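Speaker notes: Keeping a Small Orchard Through a Bad Spring
Bandara Growers' Evening, May 29, 2026

Slide 1. Start without the microphone if the room is small. Say who I am and that I have five acres of mixed apples on a north slope. Mention that Grotero printed the handouts. They are by the door.

Slide 2. Frost. We lost most of the early bloom in April. Low block got the worst of it, as usual, because cold air settles behind the hedge. Go slowly on the hedge. People at the last talk thought I meant the windbreak on the road side, which is a different row of trees. I have since opened three gaps in the hedge so the air can drain to the ditch. Too soon to say what that did.

Slide 3. What makes a fruit worth picking. A blush on one shoulder is not the same as ripeness. Check the ground color, the seeds and the taste. Small rough marks on the skin do no harm if you are selling at the gate, but the packing house will grade them down. 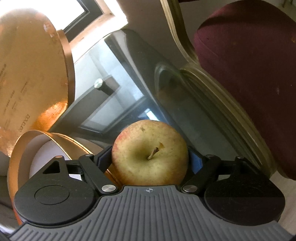
Eun-ji Hwang wrote to me after the spring mailing that I was too easy on thinning. In her view a light crop year is when growers get lazy, leave every cluster alone, and end up with small apples on the few limbs that did set. She thins to one fruit per cluster even after frost. I think she is right about the limbs that set heavily. Read her point out and let people argue for a few minutes.

Slide 4. Thinning by hand. Show the grip with thumb and finger, stem left on the spur. Start at the top of the tree and work down. I do it over seven evenings and stop when the light goes. Pass around the snips. Get the snips back.

Slide 5. Selling a short crop. Two parts to this. First, tell your regular buyers early. Carkedis took less fruit from me last year and paid on time. Second, put the best apples into gift packs. A box costs more than a bag, so the price has to cover it, and the fruit must not roll around inside.

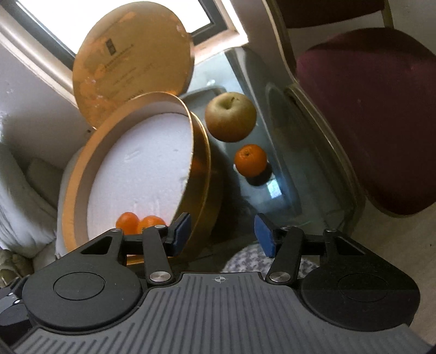

Do gift packs pay in a year with no surplus? They pay if you already have people asking for them, and I would not start from nothing in a frost year.

Slide 6. Records. Bloom date, lowest temperature by block, what set. I use a notebook. Beketex has a form if you want one, and it fits on a single page. Whichever you use, write it down the same night.

Slide 7. Leave the phone number up. Remind them the pruning day is at my place, park on the grass, bring gloves. Chairs need to be stacked before we go.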